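Search notebook Go

Bench notebook — Reltstead shop, Dec 4, 2018

Day two with the Zudico shelving kit, on loan from Pereyra until they want either the kit or 3,000 dollars. The quote says "ready out of the box." The box held two manuals, both for the gripper, and they disagree about the torque limit.

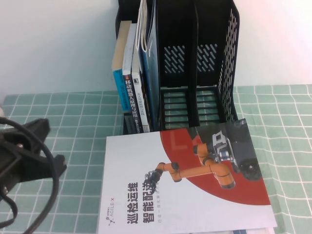
Setup took most of the morning, chiefly the calibration wizard, which quits without saving if you press Back. The job is the one we'd want it for: pull a book from the organizer, put it back, repeat. All four are in the left compartment, leaning right, so the kit's "assume vertical" default is no use to us. I set the approach angle by hand. Grip force is at 400 on a scale the manual declines to name.

Next complaint: the wrist view lags when the log is set to verbose.
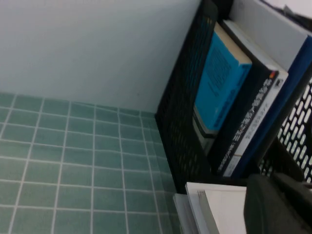 Turning the log down to "normal" fixes it, at the price of a log that records only its own start time. Support ticket is 2,627. The auto-reply thanked me for choosing Reluvero — a different product, I believe.

Slim spines are still the worry. The fingers want around 8 mm of clearance and a tight row doesn't offer it.
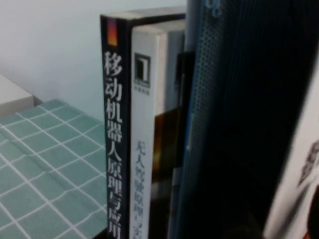
Wrist view, black spine and white spine side by side.

To do: pad the fingertips, ask Pereyra which manual is the real one, find out if the September firmware is newer than ours or just named that way.

Reltstead bench notes | Contact the shop | Back to top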